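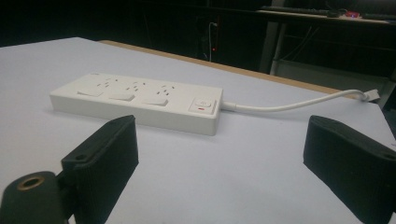

Power strip task, view from the hand-held gripper. Three sockets, each with its own switch, and a bigger switch panel at the right-hand end.

Writing up the switch-pressing result in a few posts, as people at the Plemham workshop asked for more than the one slide. 1/

The question was narrow. If you teach a policy only from demonstrations made with a hand-held gripper, no robot arm involved in the collecting, can it press the switch you ask for on a strip it has seen before, lying at an angle it hasn't? 2/

We collected 600 demonstrations in February. Each one starts with the strip somewhere on the table and the fingers open, and ends when the named switch has been pressed and the gripper has backed off. 3/

403 of them went into training. The rest were dropped, mostly for one of two faults: the pose tracking slipped, or the person pressed with the wrong part of the finger and hit two switches at once. We kept the rejects and may use them later. 4/

The switches are small and flat and the same white as the housing. On a pale table there isn't much for the network to hold on to. The socket holes are the strongest dark marks on the strip, and we think the policy leans on them to work out which switch is which. 5/

We tested that by sticking white tape over the sockets (strip unplugged, obviously). Picking the right switch got a lot worse. Picking the master switch at the end hardly changed — it has a small red mark, and it's bigger. 6/

Method, briefly. Wrist camera only, no overhead view. Images plus the gripper's pose go in, a short run of future poses comes out. We replan after every 6 steps. We tried longer and the finger drifted sideways in the last couple of centimetres, where it matters most. 7/

The base model is Trestirano, unchanged apart from the output head. The tracking code is Peixoto with our own calibration. No depth. We had depth in the first version and took it out when it made no difference on this task. 8/

Testing was 10 strip positions, every switch tried at each one, on the arm. The angle of the strip matters more than where it is. With the strip roughly side-on to the camera it does well. Turn it so one end points at the gripper and it starts choosing the neighbour of the switch it was asked for. 9/

The near-miss is nearly always one switch over, hardly ever two. So it knows it wants a switch and lands cleanly on one. The mistake is in choosing, and the choosing happens early. By the time the fingers are close, the camera can't see enough of the strip to change its mind. 10/

The obvious fix is to give it some memory of the wider view from the start. We have a version of this running. Too soon to give numbers — the first ones looked good, then we found the test positions overlapped with training. Redoing them. 11/

The cable and plug cause less trouble than I expected. I had thought a cable lying across the table would pull the policy off course. We moved it about between trials and saw no clear effect. 12/

What we haven't done: other strips, coloured tables, a strip that slides when pushed. Ours was fixed down during the arm tests, so please don't read this as a general result on switches. 13/

The kept demonstrations and the test positions will go on the Hostwood page once the file names are sorted out. The rejects will be in a separate folder with the fault noted for each. 14/

Someone asked if you could do all this with a smart plug. Yes. 15/15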